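Hiven Fuel Notes: a small dataset about oil prices and the people who predict them

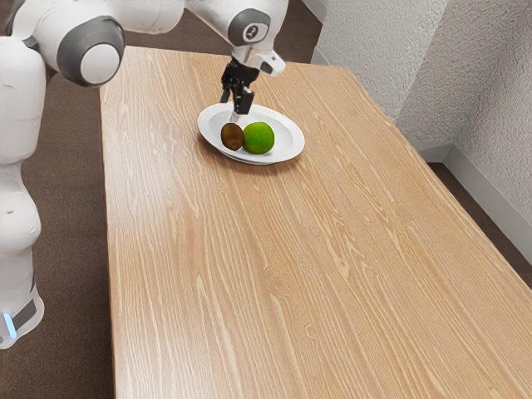 Rendered: a robot arm over a plate with a kiwi and a lime.

Version 3. Plain CSV, one text file of notes, no install step.

What's in it

383 published forecasts for the price of crude oil, each matched to the price on the day the forecast said would matter. They come from newsletters, brokerage mailers, conference handouts and a few paid reports whose owners were happy to let the old ones go. Old forecasts are cheap. It's one of the few commodities with a reliable downtrend.

Of the 383 rows, 274 name both a price and a date. The rest name one or the other, which is a fine way to stay in business. We kept them anyway, with the missing field left blank.

Files

forecasts.csv — one row per forecast
prices.csv — daily closing prices, US dollars per barrel
flulach_map.csv — links each forecast to its source type
notes.txt — roughly 3000 words of grumbling about individual rows, worth reading before you email us

Columns in forecasts.csv

id: a number. It means nothing and is not in order.
source_type: newsletter, broker, report or handout.
horizon_months: how far out the forecast looks. Blank if the author wrote "soon," "before long" or "when the music stops."
target_price: dollars per barrel. If the author gave a range, this is the midpoint, and range_low and range_high are filled in.
tone: calm, worried or end times. Assigned by hand. See below.
actual_price: the closing price on the target date, or on the last trading day before it.

How tone was assigned

Two readers marked each forecast without seeing the price that followed. Where they disagreed, a third reader broke the tie. Most of the fights were between worried and end times. The rule we settled on is that any mention of canned food moves a forecast up one level.

The Hegedűs split

Earlier versions had a random train and test split, which let the same newsletter land on both sides and made every model look like a genius. The Hegedűs split keeps each source whole. Scores drop a lot. Please use it, and please say so if you don't.

Known problems

Sources that went out of business are underrepresented, so the real record is probably worse than this one.
Prices are not adjusted for inflation. There is a script for that in the Vonulstead repo and it mostly works.
Some newsletters reprinted the same forecast with a new date on it. We count each reprint as its own row — they charged for it twice, after all.
Everything is in English, and most of it was written for American retail investors.
The January update broke the quote marks in notes.txt. Fixed in version 3.

What not to do with it

Don't trade on it. Don't use tone as a buy signal, or as a sell signal, or as a reason to fill the garage with diesel. The sample is small and the authors are, as a group, excitable.

License and corrections

Free to use and share with credit to the Hiven project. The forecasts are summarized as numbers only, with no original text included. If you spot a wrong price or date, open an issue with the row id and a source. If you wrote one of the forecasts and would like it removed, open an issue too, and we'll add it to notes.txt.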